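Clusum – Cours « Écrire la rumeur : presse people et catch »
Notes de séance 2, version relue
Décembre, par l'équipe pédagogique
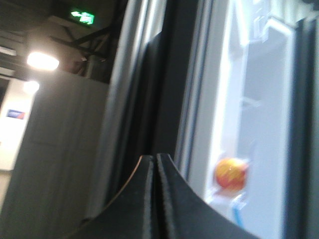
Doigts noirs rapprochés, panneau clair à droite.

Rappel de la séance précédente. On avait terminé sur la différence entre une nouvelle et un article. Une nouvelle, c'est « la catcheuse a signé pour le gala de Kunville ». Un article, dans la presse qui nous occupe, c'est la même phrase précédée de quatre paragraphes sur ses fiançailles et suivie d'un sondage. Ceux qui ont manqué la séance peuvent s'en tenir là, ils ont l'essentiel.

1. L'objet du cours

Le catch pose aux rubriques people un problème délicieux : les personnages y sont faux, les blessures souvent vraies, et les mariages tantôt l'un, tantôt l'autre, parfois les deux dans la même saison. Le vocabulaire du métier appelle « kayfabe » la convention qui consiste à présenter le scénario comme réel. Le rédacteur doit donc savoir, à chaque phrase, s'il parle du personnage ou de la personne qui paie ses impôts. Le lecteur, lui, s'en sort généralement très bien.

On retiendra trois régimes d'énonciation :
- le régime scénaristique : ce qui se passe sur le ring et dans les segments filmés (« trahi par son partenaire ») ;
- le régime professionnel : contrats, transferts, arrêts pour blessure, disputes de vestiaire ;
- le régime privé : couples, enfants, santé, déménagements, chiens.

La faute classique consiste à passer du premier au troisième sans clignotant. Dans notre corpus, un article annonce une « rupture dévastatrice » ; il faut arriver à l'avant-dernière ligne pour comprendre qu'il s'agit d'une équipe de double.

2. Le corpus

Nous travaillons sur le fonds Storna : 2 958 brèves parues en ligne sur 52 semaines, toutes consacrées à des lutteurs et lutteuses d'une même ligue régionale. La ligue compte peu d'athlètes et les brèves sont nombreuses. La conclusion quant à la densité d'information par brève est laissée en exercice.

Le fonds est consultable en salle, sur poste. Il ne s'imprime pas en entier. Quelqu'un a essayé l'an dernier, l'imprimante du couloir s'en souvient.

3. Anatomie d'une brève

La structure varie peu. Prenons la brève du match retour au Palais Yatsenko, distribuée en séance :

a) Le rappel de notoriété. « L'une des catcheuses les plus populaires de sa génération ». La formule ne coûte rien et ne se vérifie pas. Elle sert surtout aux moteurs de recherche et au lecteur arrivé là par erreur.

b) Le lien conjugal. Il apparaît dès la deuxième phrase, quel que soit le sujet. Dans la brève Yatsenko, qui porte sur un genou, on apprend d'abord le métier du fiancé.

c) L'information. Une phrase, au conditionnel. Soulignez-la au crayon : chez plusieurs d'entre vous, le crayon n'a rien touché. C'était une réponse acceptable.

d) La réaction des fans. Toujours au pluriel, toujours « partagés ». Vérifier combien de messages sont cités. Deux messages suffisent d'ordinaire à constituer une opinion publique.

e) L'ouverture. « Reste à savoir si… » Le rédacteur ne le sait pas, et il ne reviendra pas nous le dire.

4. Le conditionnel et ses abus

Le conditionnel journalistique signale une information non confirmée. Il n'est pas une assurance tous risques. Écrire « elle souffrirait d'une maladie grave » reste écrire qu'elle est malade, et la personne visée le lira ainsi, sa mère aussi. Pour tout ce qui touche à la santé, la règle du cours est simple : pas de source identifiée, pas de phrase.

Comparer :
- « Elle aurait quitté la ligue. » Faible, mais vérifiable en un coup de fil.
- « Selon son entourage, elle aurait quitté la ligue. » L'entourage est vaste. Qui ?
- « Elle a annoncé son départ dans un message publié sur son compte. » Enfin une source. On peut aller déjeuner.

Noter au passage que « selon nos informations » et « selon des informations » n'engagent pas la même chose. La première formule suppose un travail. La seconde suppose un onglet ouvert sur le site du concurrent.

5. Le cas du retour

Le retour est le genre roi. Une catcheuse se retire, l'annonce est émouvante, on pleure en direct ; puis elle revient pour un combat à surprise, et l'on pleure de nouveau. Dans le fonds Storna, une même athlète a pris sa retraite à plusieurs reprises, chaque fois « définitivement ». L'adverbe est à manier avec précaution, surtout s'il figure déjà dans votre article précédent.

Question discutée en séance : faut-il rappeler les adieux antérieurs ? Majorité pour le oui, au nom de l'exactitude. Une voix contre, au nom de la tendresse. Les deux positions se défendent, la première se note mieux.

6. Travail à rendre

Choisir une brève du fonds. La réécrire en ne gardant que ce qui est attribué à une source nommée. Joindre l'original. Si le résultat tient sur une ligne, ne pas compléter. Préciser pour chaque phrase le régime d'énonciation (voir point 1).

Barème sur 10 : sources, régimes, correction de la langue. Un point est retiré pour chaque « buzz », un autre pour « la Toile », sans recours possible. Les titres comportant des points de suspension seront lus à voix haute devant le groupe.

Dépôt avant 18 h, en salle des travaux ou sur l'espace du cours. Apporter la prochaine fois l'entretien croisé distribué à Kunville, avec les marges annotées.

À lire aussi
– Séance 1 : la nouvelle et l'article
– Lexique du catch à l'usage des rédacteurs
– Fiches Storna : mode d'emploi du fonds
– Séance 3 : l'entretien promotionnel et comment y survivre

Contact : secrétariat des cours, Clusum | © Clusum, tous droits réservés | Retour en haut de page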